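Summer hours and the linen drive

The Irnley Street laundry room will keep summer hours through the end of August. Doors open at 7 in the morning and the last wash has to be started by 8 at night. The dryers shut off on their own at 9:30, so please don't put in a heavy load at the last minute and hope for the best. Sunday hours stay the same as before.

Two of the older washers were replaced in March. The new ones take the same cards, but they use less water and need less soap. If you find white streaks on dark clothes, cut the detergent in half before you report a fault. The repair line has had a lot of calls about this and the answer has been the same each time.

Now to the linen drive. We are collecting clean bedding again for the Hinojosa House family shelter on the other side of the park. Last year's drive brought in more than 800 pieces, and most of them were in use within a month. The shelter has since opened 14 more rooms, so the need is greater this year.

The drop-off day is Saturday, July 12, 2025, from 9 to 4, in the lobby of the Jandico Building. Use the side entrance on the parking lot. The front steps are being repaired and will still be fenced off. If you can't come that day, you can leave a bag at the front desk during the week before.

What the shelter wants most is twin and full sheets, pillowcases, light blankets, and duvet covers in any size. Color and pattern don't matter. Towels are welcome too, bath size especially. They can't take pillows, electric blankets, mattress pads or anything with feathers in it. Crib bedding has to be new and in its package.
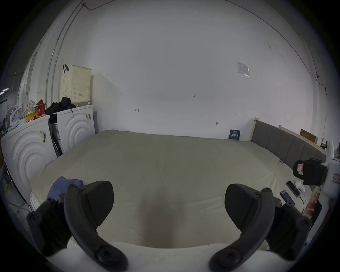

Please wash and dry everything before you bring it. Storage at the shelter is a single closet with no window, and one damp sheet can spoil a whole shelf. Skip the fabric softener and scented dryer sheets if you can. Several families last year had children with asthma or skin trouble, and the staff ended up washing a good part of the donations a second time.

Fold sets together and put them inside one of their own pillowcases, then pin a note to the outside with the size. Masking tape is fine if you have no pins. A sheet with no size on it has to be opened and measured, and that is slow work. Small stains and worn spots are all right. Rips and holes are not, but you can put torn cotton in the separate bin marked "rags" and it will go to the animal rescue.

Jernovent Cleaners is offering to wash comforters that are too big for a home machine, free of charge, if they are going to the drive. There is a limit of four per household. Take them to the counter, say they are for Hinojosa House, and they will be sent over directly – you don't need to pick them up again. Allow a full week.

We could still use help with sorting in the afternoon. The sign-up sheet is on the board by the mailboxes.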